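Monday, October 22, 2012

Rain since the morning, and I did not go further than the bakery. So I have time to write down the walk of Saturday, before I forget the details.

I took the early bus to Plostel and walked back along the river Bever, the long way. I wanted to do this already in May, but then the path was closed at the lower bridge and I had to return by the same road, in bad mood. This time it was open. The water was high and brown, and in the meadows after Landry there were still cows outside, which surprised me for the end of October.

In Landry I visited the small church. Over the door is cut the year 1484, but the woman who was cleaning told me that only the tower is so old, and the rest was built again after a fire in 1650. She spoke very fast and I understood maybe half. I was too shy to ask her to repeat. I must practise this, to ask people to repeat. After four years here it should not be difficult any more. 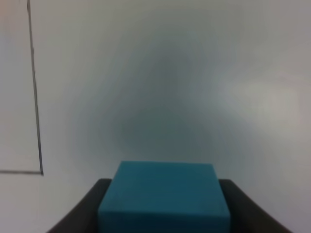

Teal, my colour of this autumn.

I have thought much about colours on the way. At home the forest is dark green all the year, and I never learned the names for all the yellows and browns. I tried to find the English words while walking: rust, amber, straw, mustard. For the beeches I found nothing good. "Copper" is what the books say, but it was softer than copper.

After the church comes the hill, and there I was slow. My left boot rubs again on the heel. I ate my bread on the bench at the top, with 2 apples, and read the sign, which says the height is 903 feet. I changed it into metres in my head and felt a little less proud.

The last part to Kuvora goes on the road and is boring. I arrived when the lamps were already on, and missed the bus by one minute. The next one came after fifty.

Tomorrow: plasters, bootlaces, and answer the letter from the library.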